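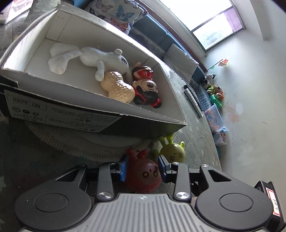
Toys and box, living room set, gripper view

lintugrip wrote:
We are collecting toy sorting examples for the Rirov project, with the grippers held in the hand. The task is to put all the toys into the white box. We have 50 episodes from the house in Vanham and I want to ask about round toys. The red one is glossy and the pads must close at the middle of it. Should I keep the episodes where the operator closes two times?

okapi_77 wrote:
Keep them. A policy that never saw a second try will not know what to do after a miss. In February I trained on 3,798 clean episodes and it stood still after the first slip.

mbrandt_lab wrote:
I do not agree. With only 50 episodes the retries are too big a part of your data. The model learns to open and close for nothing. Put them in a separate folder and add them later.

lintugrip wrote:
Thank you both. One more thing makes it difficult. Sometimes we work with 2 grippers at the same toy, one on the table side and one from above. 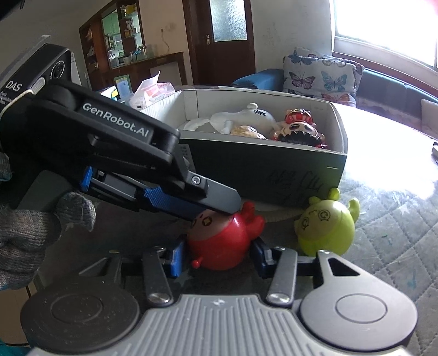 For these episodes I don't know which hand should be labeled as the main one. The Hegde script wants only one name in this field.

okapi_77 wrote:
Write the hand that closes first. It is simple and all your operators will do it the same way.

mbrandt_lab wrote:
For me it is the hand that carries the toy to the box. First contact means little if the other hand does the lifting. But please choose one rule before you record more.

lintugrip wrote:
I will take the carrying hand, and retries go in their own folder for now. okapi_77, I can send you the folder if you want to compare.

Contact the moderators | © Cestbridge Forum | Back to top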